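Dornitz Chamber Vote
Set-up Guide, Section 4: Preparing a Secret Ballot for the Election of a Chairperson

Revised December 18, 2019

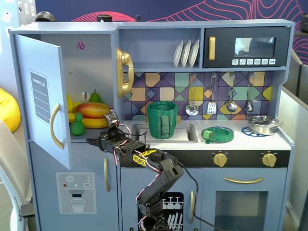
4.1 Before you begin

Dornitz Chamber Vote prints the ballot papers for an assembly and reads them again after the voting. In this section you create the ballot form, enter the candidates and test the scanner. The form can be of the closed kind, with all names printed, or of the open kind, where the members write a name by hand. For an open form please think of the door of the toy refrigerator, with its panel "SHOPPING LIST": the heading is printed, the lines under it are blank, and it is clear at once where to write. An open ballot must be just as simple. Put one short heading at the top, then the lines, and no text between them.

You must have the role of Clerk to do the steps below. If you see only the menu Reports after the login, you have the role of Observer and you should ask your administrator to change it.

4.2 Create the session

1. Open the menu Sessions and click New.
2. Enter the name of the session as it stands in the official agenda. The name is printed on every ballot and it cannot be changed after the printing.
3. In the field Members, enter the number of seats in the assembly by law, for example 101. Do not enter the number of members who are present. The presence is recorded later, in Section 5.
4. In the field Vacant seats, enter the seats that have no holder at this moment. If there are none, enter 0. An empty field is not accepted.
5. Select the majority rule:
Simple -- more votes for than against, abstentions are not counted.
Of those present -- more than half of the members recorded as present.
Absolute -- more than half of all seats, including the vacant ones.
6. Click Save. The session appears in the list with the status Draft.

Caution: Check the majority rule against your rules of procedure before you save. In some assemblies the first round needs the absolute majority and the second round does not. The program does not switch the rule by itself between rounds.

4.3 Enter the candidates

1. Open the session and click Candidates.
2. For each candidate, enter the family name, the first name and the group which made the nomination. If two or more groups nominate the same person together, hold the Ctrl key and select all of these groups. Do not enter the person twice.
3. Choose the order on the ballot. You can have alphabetical order, order of nomination, or order by lot. When you choose by lot, the program makes the draw only one time and writes the result into the session log.
4. Click Lock list.

Note: After the list is locked, a candidate can still withdraw. Click the name and then Withdrawn. On ballots which are not printed yet, the name is removed. On printed ballots the name stays, and marks for it are counted as invalid. The presiding officer should announce this to the chamber before the voting begins.

Note: With an open form you skip steps 1 to 3 and only click Lock list. The handwritten names are not read by the scanner. They are shown on the screen one after the other, and two tellers must confirm each of them.

4.4 Print the ballots

1. Load the printer with paper of 80 g/m². Thinner paper lets the ink through and the scanner can see a mark from the wrong side.
2. Set the resolution to 300 dpi. Turn off "Fit to page".
3. Print one ballot and measure the black squares in the corners. Each side must be the length shown on the screen. If it is shorter, "Fit to page" is still on.
4. Print the remaining ballots. We recommend a small reserve for spoiled papers. The reserve must be counted and written in the protocol too.

A session may contain up to 2000 ballots, and this is enough for a large congress. For more than this, create a second session and join the results as described in Section 7.

Caution: Do not make ballots on a photocopier. The copy looks the same to the eye, but each ballot has its own control code and the scanner rejects the second paper with the same code.

4.5 Test the scanner

1. Connect the scanner and wait until the green light stops blinking.
2. Click Test mode. A yellow bar is shown at the top of the window.
3. Mark several test ballots with the same pens which will be in the voting booths. Leave one ballot blank and mark one with two crosses.
4. Scan them. The blank ballot must be shown as Blank and the one with two crosses as Invalid.
5. Compare the result on the screen with your own count on paper.
6. Click End test. The test ballots are deleted from the session -- destroy the papers also.

If the result differs, clean the glass with a dry cloth and repeat from step 3. If it differs again, open Settings, then Sensitivity, and move it one step higher. Scanners of the type Grumham G2 need the value High from the beginning.

The session can now be set from Draft to Ready. Both the clerk and a second person with the role of Teller must enter their passwords. Continue with Section 5, Recording the Presence.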